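FOR IMMEDIATE RELEASE
Aug 8, 2019

Plevalus asks streaming services to show their work on sitcom reboots

Independent television research outfit Plevalus has today published The Laugh Track Audit, a study of how revived and rebooted sitcoms are promoted to viewers. Its finding is a grumpy one. Most of what audiences are told about why an old comedy is coming back can't be checked by anybody outside the company bringing it back.

The study looked at 111 promotional announcements for returning comedies. Plevalus went through each one looking for a claim of public demand ("fans have been asking", "by popular request", "the reunion everyone wanted") and then for any evidence offered in support. In 7 cases there was a figure with a source. The rest offered an adjective.

"I grew up on this stuff and I'd happily watch more of it," said Tanveer Mirani, lead author of the audit. "But if you tell me the public is demanding a ninth season of something, I'd like to know which public, and who asked them. A few nice comments under an old clip don't amount to a groundswell."

Plevalus also surveyed 3955 adult viewers about a made-to-measure list of older sitcoms, some of them widely repeated on free-to-air and some long out of circulation. Respondents were asked which they remembered fondly, and later in the same questionnaire, which they'd finished an episode of in the past year. The two lists had little to do with each other. Several favourites had hardly been watched at all.

Mirani cautions against reading too much into that, his own survey included. People are poor at remembering what they've watched, and a show left running while someone cooks dinner is hard to score either way.
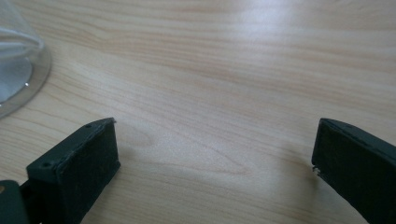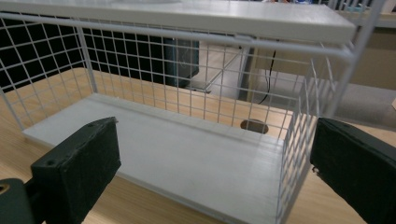 White wire-mesh storage unit on a light wooden tabletop (second photo).

The audit is cooler still on "engagement scores", the composite ratings that now turn up in trade announcements. It examines one of them at length: the Vistero index, sold by analytics firm Borevgate, which ranks dormant titles by their supposed revival value. Plevalus asked Borevgate how the index weighs its inputs and was sent a colour brochure. A second request drew the same brochure.

"It may be a very good index," Mirani said. "I have no way of telling — and neither does anyone buying it, as far as I can see."

The report does allow that some revivals have found an audience, and it doesn't argue that old shows should be left alone. Its recommendations are modest. Announcements that claim demand should give the sample and the question asked. Launch figures should say how many minutes count as a view. Anniversary specials should be labelled as such and kept out of season totals, a practice the authors found to be patchy at best.

A follow-up is planned for December, covering theme songs and whether the "skip intro" button has done them any harm. Plevalus has no position on this yet and would prefer not to be asked for one.

The Laugh Track Audit runs to roughly 300 pages, a good share of them tables. It was paid for out of Plevalus's own subscription income, with a small grant from the Vídalín fund for media research, which had no say in the contents. Copies are free to journalists, libraries and students on request.

About Plevalus
Plevalus is an independent research organisation covering television programming, scheduling and audience measurement. It takes no money from broadcasters or streaming services.

Media enquiries
Tanveer Mirani, Plevalus. Interviews are available by arrangement.

ENDS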